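drisa-handcam: wrist camera clips for comparing a five-fingered hand with a plain gripper

README, last touched in April. Maintained (when I have the time) by Bogdan Jasińska.
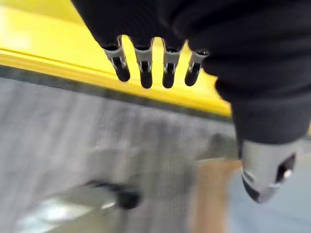
Wrist view from the hand set: fingers over the yellow edge, thumb nearest the lens.

What's in here

Short clips from two small wrist cameras, one on a gloved robotic hand and one on a two-jaw gripper, both used on the same arm and both driven by the same controller. I wanted to know whether the hand was worth the bother for the sort of picking and placing we do at Stostent, and everyone I asked had a strong opinion and no footage. So I started keeping footage! There are 184 clips in this release. It's a small set and it's meant to be small; I've watched every one of them, some of them far too often.

If you've come from the Drena repo looking for the old overhead recordings, those haven't moved. This one is wrist view only.

Names you'll bump into

Drisa is the hand setup: hand, glove, wrist camera and the bracket that holds it. Zacharias is the plain gripper, named by somebody before my time, and I've never got round to asking why. Drena is the controller code that talks to both. The folder names follow these, all lower case, so drisa/ and zacharias/ at the top level, then one folder per session.

What the wrist camera sees

The camera on the hand looks down past the knuckles, so a good chunk of the picture is black glove. I know. I tried moving it out further to get a cleaner view and then it clipped things on the way past, so back it went. What you do get is all four fingertips and the thumb in one view, with the working space between them, and for judging a grasp that's the bit I care about. The thumb sits a lot closer to the lens than the fingers do, so it comes out bigger and sharper. If you're training anything that guesses size from the picture, please keep that in mind, because my first attempt thought the thumb was enormous.

The short grey metal sections between the glove and the black tips are handy. They stand out nicely against the glove and the little dark slots in them make decent tracking points when the hand is moving slowly. When it's moving quickly, less so. There is a fair bit of blur in this set, mostly in whatever is lying under the hand, and I've left it in. Anything the camera can't make out I've tagged "unclear" in the notes, and I'd ask you to do the same if you send corrections. Guessing makes the notes worse!

The gripper camera has a much easier life. Two jaws, nothing draped over them, open view of the table. Side by side the pictures hardly look like they're from the same project.

How the comparison was run

Each session has a hand half and a gripper half, with the arm reaching to the same saved positions in both. Swapping one for the other took me 23 minutes the last time I timed it (a Thursday, lots of muttering, one dropped bolt). I alternate which goes first so that neither one always gets the fresh calibration.

I drive the hand with a tracking glove and the gripper with a trigger, so this isn't a fair race on speed and I haven't published any times. What I score is simpler:

did the object leave the surface
did it get to the target area
did I have to step in

Those three columns are in scores.csv, one row per clip, filled in by me the same day. There's a fourth column called "happy" which is purely my mood about the grasp. Use it or don't.

My opinion so far, for what it's worth

The gripper is better at boring things, and most of what we pick up is boring. It goes down, it closes, it comes up. The hand is lovely on odd shapes and on anything lying at an angle, where it can get the thumb round one side and sort the rest out with the fingers. It's also much easier to get wrong. I spent most of the early sessions bringing the fingers down too far before the thumb was anywhere useful, and you can see me slowly learning not to.

I'd still pick the gripper if I had to leave one of them running over lunch.

Files and format

Clips are plain mp4 files, named by session and clip number. Joint readings sit next to each clip in a csv with the same name. The readings start a touch before the video does, and the offset is written in the first row, so read that row first and save yourself an afternoon. The gripper files have fewer columns than the hand files, as you'd expect, and I haven't padded them.

I capped each clip at 1,000 video frames. If a grasp ran longer than that I threw the clip out and did it again.

Known problems

7 of the hand clips have joint readings that freeze partway through. They're listed in frozen.txt. The video is fine in all of them.

The exposure wasn't locked in the early sessions, so bright surfaces wash out as the glove moves across the view. Bright yellow is the worst for it.

Clip numbers skip here and there where I removed something. Nothing is missing.

The bracket worked itself loose at least once, and the view tips slightly between sessions. Don't assume the camera position is fixed across the whole set. Inside a session it should be all right.

Using it

Do what you like with it for research or teaching, and put a line in your write-up saying where it came from. If you want to sell something built on it, ask me first. I'll probably say yes.

Corrections to scores.csv are very welcome, ideally one clip per pull request with a note on what you saw. The next batch will be gripper only while I wait for new fingertips for the hand.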